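# Basket snag

A **basket snag** (also *retreat snag*, or in the older Nernach notes simply "the drag") is a fault in robotic picking and packing in which a gripper, having let go of an item inside an open container, stays caught on that item, on its neighbors or on the container itself as it backs out. The arm then carries off something it was never told to carry. The fault is most often met with cables, cords, straps and netting, and most often with containers made of wire mesh, whose openings are very good at catching things.

The term comes from a sorting project at Nernach, where two-armed stations were used to put away loose charging cables. It spread from there to other groups working with soft and stringy goods, and by now it is used fairly freely for any case in which the release of an object and the departure of the hand turn out to be two separate problems.

## Background

Putting a box into a bin is, for a robot, mostly a question of where the box should end up. A cable asks a good deal more. It has two ends, at least one of which is usually somewhere inconvenient, and it has a stiff connector on a flexible body, so that it behaves like a rope in one place and like a small hook in another. When it's dropped onto other cables it settles in among them, and the next hand to go down meets the whole heap at once.

The Nernach stations ran on a control program called Finon, which treated a placement as four steps: approach, lower, open, retreat. The first three were watched closely. Finon compared the joint motors' effort with what it expected and would stop the arm if the difference grew too large. During the retreat, however, the limit was set much higher. The reasoning at the time was understandable enough. An arm lifting away from a finished job was thought to have nothing to run into, and the people who tuned the program were tired of needless stops caused by stiff wiring along the arm's own wrist. So the limit was raised, a little at a time, until the stops went away — and with them, as it later proved, the warning that would have mattered.

## The Nernach incident

The best-known case took place on 12/2/20, during a long unattended run at one of the stations. The left arm had been filling a mesh basket that was already well packed. It lowered a braided cable, opened its jaws and began to lift. One jaw had passed through a loop in the cables beneath, and the loop in turn was wound through the side of the basket. The arm rose, the basket rose with it, and because the effort stayed under the generous retreat limit, Finon recorded the placement as a success and moved on.

The basket hung from the gripper for 30 seconds while the arm traveled toward its next pick. It then struck the second arm, which was moving in from the other side. The second arm stopped correctly. The first did not, and it pulled against the obstruction until a joint motor overheated and shut itself off. Without power in that joint the upper part of the arm sagged, and the basket and its contents came down across the edge of the table and onto the floor.

Nobody was hurt. Mattes Pfeiffer, the technician on duty, was in the next room and came in at the noise. His first account, often quoted by later writers, is mostly a list of what he did: he pressed the emergency stop, waited, switched off the supply, and only then went near the arm. He also wrote that he had wanted very much to grab the basket before it fell any farther, and that he was glad afterward to have kept his hands in his pockets. The sentence has since found its way into a number of training handouts, and it deserves its place there, for a sagging arm can drop again without any warning at all.

The damage came to one motor, one bent jaw and the basket. Several cables had torn braiding and were thrown out.

## Investigation

Leonie Vogler led the review that followed. She began with the logs, going back to July, and went through 996 recorded placements at the same station, comparing the effort curve of each retreat with the video. She found 40 in which the gripper had plainly dragged something on its way out. In most of these the cable had slipped free after a short pull and dropped back into the basket, leaving no sign beyond a slightly untidier heap. In 5 of them it had been carried over the rim and let fall on the table, where the station simply took it for a cable not yet sorted and picked it up again.

This last point drew a good deal of attention. The station had been correcting its own mistakes so smoothly that its daily tally looked better than the work really was, with some cables entered twice and no error shown. Vogler's report calls the tally "cheerful," and recommends that no figure of finished placements be trusted unless the basket itself is looked at before and after.

She also noted that the snags were not spread evenly. They were rare in an empty basket and became common as it filled, since a gripper entering a full basket has to push its open fingers down among the cables already there. The same difficulty can be met at any bench where one container takes the whole of a mixed lot: the fingers go down into a tangled bundle behind thin wire walls, while more cables still wait on the tabletop for their turn.
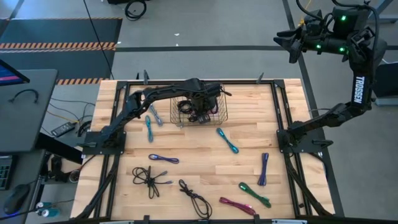
Why doesn't the gripper simply open wider to let go of a caught cable?

Opening wider often makes the snag worse, because the fingers spread outward into the surrounding loops and press them against the mesh. The usual advice is to open only as far as the held cable requires, back up a short way, and check the effort before lifting any farther.

## Detection

Three signs are commonly used to catch a snag before it does harm, though few stations use them all.

**Effort on retreat.** The simplest method is to hold the retreat to a limit close to that of the lowering step. At Nernach this brought back some of the needless stops, and it took a fair amount of patient work on the wrist wiring, rerouting and tying it down, before the lower limit could be lived with.

**The pause.** The arm lifts a short distance and waits. If the effort doesn't settle to what an empty hand should show, something is hanging on. The method costs time on every placement, good or bad, and for that reason it tends to be the first thing removed when somebody wants a faster station. Vogler's report asks, rather firmly, that it be left alone.

**Looking at the hand.** A camera view of the gripper after the lift can show a trailing cable. It works well with bright cables and less well with black ones against a black gripper, a combination that is unfortunately very common.

A fourth approach, weighing the basket continuously, was tried with a platform made by Cotance. It was quick to notice a basket that had left the table but poor at noticing a single light cable, and the group kept it only as a backup.

## Recovery

Once a snag is detected, the arm should stop, lower back by the distance it has risen, and close its fingers partway before trying again along a slightly different line. Shaking the hand loose is discouraged. It does work now and then, and people who have watched it work grow fond of it, but it tightens knots and may throw a connector some distance.

If the second attempt fails, the station should hold still and call for a person. The order given in the Nernach procedure is as follows:

1. Press the emergency stop and let all motion end.
2. Support the arm if it's designed to be supported, and keep clear of it if it isn't.
3. Switch off the supply.
4. Free the cable from the basket first, then from the gripper.
5. Check both jaws for straightness before restarting.

Step four has caused some friendly disagreement. Pfeiffer preferred to clear the gripper first, as it was nearer to hand, but the written order was kept because a basket under tension may spring back when the gripper end is released.

Where two arms share a table, both must be stopped, even if only one is caught. In the 2020 case the second arm had halted on its own and looked perfectly harmless, yet it was still powered and would have resumed as soon as its path was clear.

## Prevention

Changes to the container have generally helped more than changes to the program. Smooth-sided trays give a loop nothing to wind through. Where mesh has to stay, a liner does nearly as well, and fixing the basket to the table at least keeps it from being lifted, though a fixed basket puts more strain on the arm when a snag does occur, and the retreat limit must be lowered to match.

Emptying the container sooner is the cheapest remedy. Coiling or folding cables before they're placed is also effective, but it's a harder task for two arms than the sorting itself, and most groups have left it for later.

## The Marchuk test

A bench check called the Marchuk test is used to see whether a station will notice a snag. A loop of soft cord is tied to the bottom of a basket and slipped over one finger of the gripper while the power is off. The station is then started from a safe distance and told to retreat at low speed. It passes if it stops before the basket leaves the table, and if the placement is recorded as failed. Both parts matter. Early versions of the revised Finon program stopped the arm promptly and then entered the placement as complete, a leftover from the old four-step routine that took another round of corrections to clear away.

The test is normally repeated after any change to the jaws, the wrist wiring or the retreat settings.

## See also

- Collision detection in shared workspaces
- Deformable object handling
- Emergency stop
- False success (automation)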